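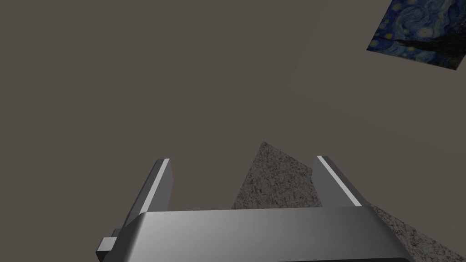
第4讲 后厨自动化与岗位变化(课堂讲义,十月版)

课前读完第一、二部分。第三部分课上讲,第五部分分组用。上一讲的流程图作业还有人没交,尽快。

一、案例背景

Wellside,企业餐饮承包商,给写字楼和园区做员工餐、茶水间、会议茶歇。总部后厨加各楼层小厨房,案例涉及的员工32人,班次分早中晚,早班五点半到岗。每天出餐超过3000份。

要上的系统叫 Curkley,单臂加平行夹爪,装在小厨房台面一侧。第一阶段的任务很窄:取放调料罐和杯具,往咖啡机旁边补货,收台面。不切菜,不碰明火,不端热汤。集成商 Kazemi 负责安装和调试,仿真环境由 Kultent 做。

注意这里有三家外部关系:用人单位、集成商、仿真供应商。后面讨论“谁来答复员工的问题”时会反复用到,先记住。

时间线(简):
立项——只有运营部和采购参加
仿真阶段——厨房主管 Orest Savchuk 加入,比立项晚了整整两个月
试点——一层楼,单班
扩展——还没定,案例写到试点为止

二、为什么先在仿真里做

几个关键词:风险、成本、可重复。

真实小厨房白天一直有人用,停下来调设备就是停供应。仿真里可以把同一个抓取跑很多遍,换物体位置,换光照,换初始姿态,撞了也不用赔。台面材质、柜门、家电、罐子都建模,夹爪从哪个角度靠近,手指之间留多大空,能不能绕开旁边的东西,先在这里看。

还有一点教材里写得少:视角。装在机械臂上的相机看到的东西跟人站着看到的差很多。近处的夹爪本体占掉很大一块画面,目标常被自己的手指挡住。Savchuk 第一次看仿真画面,问的是“这是在厨房的哪儿”。他在那种厨房干了许多年,照样认不出来。

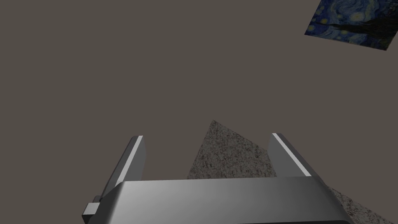

所以 Kultent 后来在评审会上固定并排放两种视角,一种跟着夹爪走,一种从外面看全局。改动很小,但厨房的人从这时候开始能提意见了。之前的评审会纪要里,厨房方面的发言几乎是空白。

仿真解决不了的(考试重点,自己展开):
1. 人的习惯路径。早班的人习惯把罐子随手放在离自己近的一侧,模型里没有这个习惯。
2. 临时的东西。抹布、半箱牛奶、谁的手机。
3. 节奏。十点一刻会议茶歇同时开,五分钟内台面全变样。
4. 摩擦、油污、水渍。参数可以设,但设成什么样要去现场量。
5. 情绪。后面讲。

术语补充:仿真与现实之间的差距,英文常写 sim-to-real gap。工程上讲的主要是物理和视觉两块差距。本课把工作组织也算进来,第三块,考卷上写“组织差距”就行,别自己再造词。

三、岗位到底变了什么

先纠正一个常见写法。很多同学作业里写“机器人取代某某岗位”。请按任务写,按岗位写太粗。一个小厨房服务员的早班,拆开至少有:开机、检查温度、补货、取放、擦台面、应答客人、记录缺货、报修、处理洒漏、倒垃圾、交接。Curkley 第一阶段只碰取放、部分补货、部分收台面。

拆完再看剩下什么。剩下的任务有两个特点:零碎,而且难预测。原来取放是一段相对安静的时间,手在动,脑子可以歇。拿走以后,班上的人整段时间都在应付例外。体力负担下降,注意力负担上升,两件事同时发生,问卷如果只问“累不累”,问不出来。

新增任务(试点记录里归纳的):
监看。机器停在半路要有人判断,是等一下还是按停。
复位。物体位置偏了,人工摆正。
预先整理。为了让夹爪够得着,台面要按规定摆。员工私下叫“给它铺床”。
解释。客人会站着看、会问,回答的是服务员。
填表。停机一次填一张,表是 Kazemi 设计的,栏目全是工程用语。

这五样里,岗位说明书更新时只写进了第一样。其余四样没有工时,没有培训,也没有津贴。这就是所谓的隐性工作,对照第2讲超市自助收银那个案例,结构很像。

关于技能。有人升有人降,别一概而论。Savchuk 手下有一位做了多年备餐的老员工,对摆放顺序非常熟,试点初期几乎所有的取放位置都是按她的意见定的。位置一旦写进程序,这份经验就归系统了,她本人的工资级别没有动。课上讨论:经验被编码之后,回报给谁?没有标准答案,但答卷要说清楚你的依据。

反过来,两名年轻员工通过试点学会了看日志、改抓取点位,后来调去做设备协调,算升。名额只有这么点。其他人看在眼里,士气怎么变,自己推。

四、管理上的几个决定

(一)谁有权按停

一开始规定只有班长能按。实际情况:班长在后厨,小厨房出状况,服务员得打电话。有一次夹爪停在罐子旁边,服务员等了八分钟,不敢碰。后来改成任何在场的人都能按停,事后不追问理由。改完以后按停次数上升,过两周回落。上升那一段管理层很紧张,差点把规定改回去。

讨论点:按停次数上升算坏消息吗?

(二)数据记什么

机器的动作日志里带时间。把时间和排班一对,谁在班上、复位多快,全出来了。Wellside 的做法:日志只按设备汇总,不对到个人,写进了给员工的书面说明。说明只有一页,用词很普通,值得学。

没处理好的地方:相机拍到人怎么办,说明里只有一句“尽量避免”。“尽量”两个字,员工代表追问了三次。

(三)培训安排在哪

最早安排在下班后,自愿,没有加班费。到的人很少,运营部得出结论“员工兴趣不高”。请把这条结论当反例抄下来。改到班内以后基本都来了。培训内容也改过,第一版讲机械臂的关节和坐标系,第二版直接从“它停了你先看哪里”讲起。

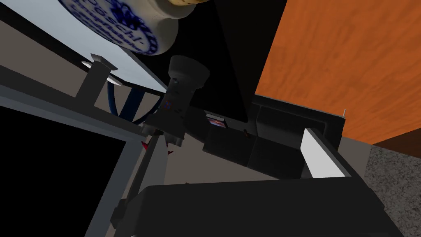 小厨房的空间还带来一个麻烦。柜子、咖啡机、台面挤在一起,人和机器臂要在同一块地方伸手。仿真里查的是机器会不会碰到东西,人站在哪里、胳膊往哪里伸,第一版没有放进去。试点前 Kazemi 在地上贴了胶带标站位,贴完发现有一条正好挡住通往冰箱的路。早班的人第一天就踩着过去了,胶带第二周撕掉重贴。

教训写成一句话:布局图要请干活的人站上去走一遍。时间选在忙的时候走,空的时候走没意义。

(四)怎么告诉大家

立项时没有通知员工,消息是从设备报价单传出来的。传的版本:“全换机器”。等正式说明会开的时候,大家已经信了一个月。Savchuk 在说明会上讲了一段,原话大意:“设备来了先干它能干的,谁的活有变化,我当面跟谁讲,讲之前不会改排班。”后来也确实这么做,单独谈,每人半小时以内。

他的做法有个前提,他有改排班的权利。如果主管没有这个权,这种话讲了就是空头支票。写报告时请注明说话人的权限。

五、分组练习(课上,每组8人)

角色卡自己分:运营经理、厨房主管、早班服务员、晚班服务员、设备协调员、Kazemi 现场工程师、Kultent 建模人员、记录员。

第一步 按任务拆一个早班。用便利贴,一张一件事,写动词开头。别写“负责”。
第二步 每张贴上标记:机器做、人做、一起做、现在没人写但实际有人做。最后一类用黄色。
第三步 黄色的挑出来,补工时。估不准就去问扮演服务员的同学,扮演的人按本讲义材料回答,材料没有的就说没有。
第四步 列一张问题清单给建模人员,问的必须是仿真里能改的东西。比如杯子放偏了会怎样,柜门半开会怎样,台面上多一块抹布会怎样。“员工会不会高兴”这种先放一边,归第五步。
第五步 写一份给员工的说明,一页以内,不许出现“赋能”“优化”。要写清楚:什么时候开始,哪些活会变,谁能按停,记什么数据,有问题找谁。

交:第二步的照片加第五步的说明。记录员交。

往届常见毛病:
拆任务拆得太粗,一个班只有五六张纸,重拆。
把供应商写成坏人。供应商在合同范围内做事,合同是谁签的?
说明写得像广告。
忘了晚班。晚班人少,出状况时旁边没有人帮手,按停和复位的安排跟早班应该不一样。

六、阅读与下次

复习第2讲的隐性工作部份,第3讲的任务分析表格。
Savchuk 下次线上来一小时,问题提前发课程群,每组挑两个,别问“您觉得机器人会不会取代人”,问具体的班、具体的活。
他那边有时差,晚上七点准时开始,迟到的同学静音进来。
下次讲仓库拣选,对照着本讲的五样新增任务看,哪几样在仓库里也有,哪几样没有,先在纸上列好带来。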